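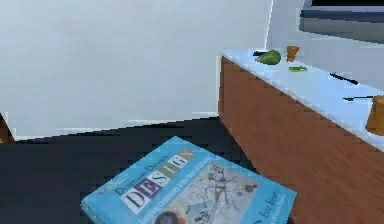

Blue book on the floor.

July, morning after cataract surgery, right eye. Bandage off at 8. Pressure was high last night at 34, so they want me back at the Plonska clinic at 3.

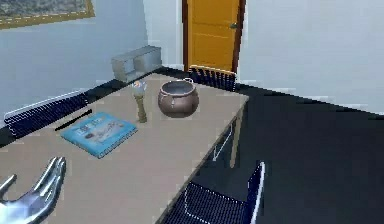
Afternoon

Pressure is down. No lifting for now. Drops four times a day, shield on at night. Parking and the cab came to 65 dollars. Whites look bluer on the right side.
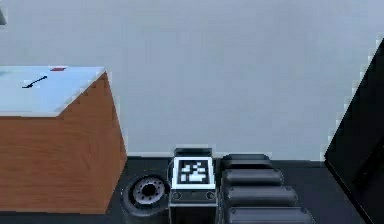
Can I read yet? The nurse told me to go ahead, in short stretches, and stop if it aches.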